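Last updated: March

Kistari Scene Builder: Equipment Review for Workshop Members

The Honine shared workshop evaluated Kistari Scene Builder over two project terms as a planning tool for members who intend to install a robot arm in a home or on a shared bench. The review was carried out by Mateja Dumitrescu and Asif Cheema, with setup assistance from Ya-wen Tam. The workshop purchased its own license and received no support from the vendor beyond the standard help desk.

Scope of the product

Kistari allows the user to assemble a room from stock furniture, place an arm in it, and run motions before any hardware is bolted down. The base package contains 97 furniture models and 37 surface materials for walls and floors. An optional library sold under the name Usmani adds 500 small household objects, including hats, books, and eyewear. A single license costs 100 dollars per year. The Usmani library is billed separately and is, in the view of the reviewers, hard to do without, as the base package offers almost nothing to pick up.

Test project

The test project was a sorting station for a spare room, proposed by member Adeel Mirani. The arm was to stand on its own small table and work over the top of a piece of household furniture, clearing small items left there. This arrangement is common among members who cannot give up a full bench, and it raises questions of reach and clearance that are tedious to settle with a tape measure.

Furniture placement was straightforward. Pieces snap to the floor and can be resized by typing in a dimension. Drawers carry their own joints and may be opened in the simulation, although the joint limits on two models had to be corrected by hand. The arm was loaded from a description file and accepted on the second attempt. The first attempt failed with a message that gave only a line number — a recurring weakness throughout the product. 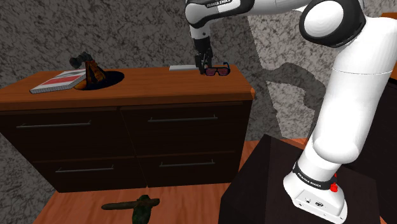
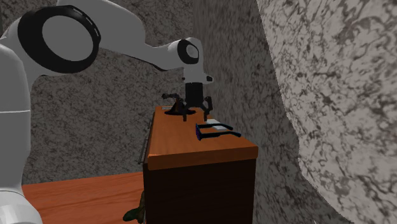
The arm over the wooden furniture top, in two views of the test room.

Clearance proved to be the most useful area of the evaluation. The software reports the smallest gap between any link of the arm and any fixed surface, and it updates this value while the arm is being moved by hand. Mr. Cheema found that the preferred base position left the elbow too close to the wall on the return stroke. The base was moved forward in the model and the motion repeated. A correction of this kind takes a few minutes in software and most of an afternoon once a pedestal has been fixed to the floor.

Contact behavior is less dependable. Thin, flat objects slid when touched lightly, and soft items are treated as rigid shells. A hat brim in Kistari will not bend under a finger. Members planning to handle cloth or paper should not rely on grasp results from this version. Eyewear was acceptable if the grip was set across the frame and the closing speed was reduced from the default.

Lighting and shadow settings are generous, and the stone and wood materials are attractive. Ms. Dumitrescu noted that the heavily veined stone materials slowed the preview on the older workshop computer. Plain materials restored normal speed and made no difference to the motion results.

Documentation

The printed guide covers installation and the first scene well. The chapter on importing arms is short and assumes familiarity with joint naming. Farzana Swati of the workshop's training desk has prepared a two-page supplement, which is kept in the binder beside the Imuvberg drill press. Members are asked to return it after use.

Assessment

Kistari Scene Builder is approved for layout and clearance planning. It is not approved as the sole basis for gripper selection, and any member intending to run an arm in the workshop must still complete the supervised low-speed trial on the actual hardware. The license may be used on the two computers in the design room. Bookings are limited to one evening session per member per week until a second license has been considered.

Faults in the software should be entered in the equipment log with the scene file name and the full text of the error.

Contact the equipment desk | © Honine Shared Workshop | Back to top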